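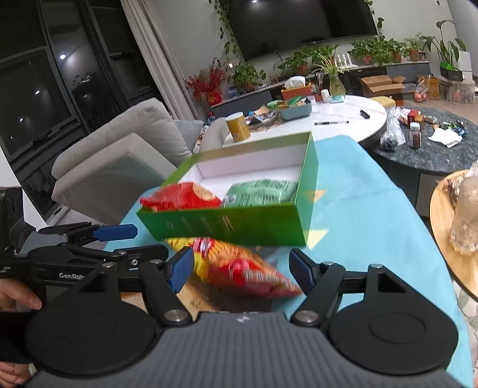 About Hunar

Hunar is a small test lab that tries out grippers, arms, cameras and controllers and writes up how they compare. Beril Sarıgül started it in December 2016 after six years of buying parts for packing lines. She wanted test results from a place that didn't sell the hardware, and couldn't find one nearby.

We have 12 people on staff. Most of us work on the bench, and two handle scheduling, shipping and reports.

What we test

Grippers take up most of our time. We look at hand-held units as well as ones mounted on an arm, and we use everyday goods: snack bags, small packets, boxes, jars, fruit in plastic. Soft packaging gets extra attention. A finger pad that does fine on a carton can slide right off a bag of chips, and a pad with more grip may crush what's inside.

Arms and controllers are tested in pairs when the customer plans to use them that way. Cameras are tested by daylight and again under room lamps at night, on plain and patterned surfaces.

How a comparison works

You send us two or more units and tell us what they need to pick up. Every unit gets the same objects, the same operators and the same table layout. Operators trade units halfway through, so one person's habits don't decide the outcome. A standard comparison takes around 24 working days. You get the score sheets, the full video and a written report, including the drops.

We don't take sales commissions, and we don't rank products we haven't had in our hands.

Who we work with

Our longest-running customers are Valtix, which packs dry foods, and Baysal, a maker of controllers. We also run a yearly round of gripper tests for Zosalon.

Visits

Customers can sit in on their own tests. Please set it up with the office first, and bring your own packaging if you want it tried.

Page last updated Wednesday, July 31, 2019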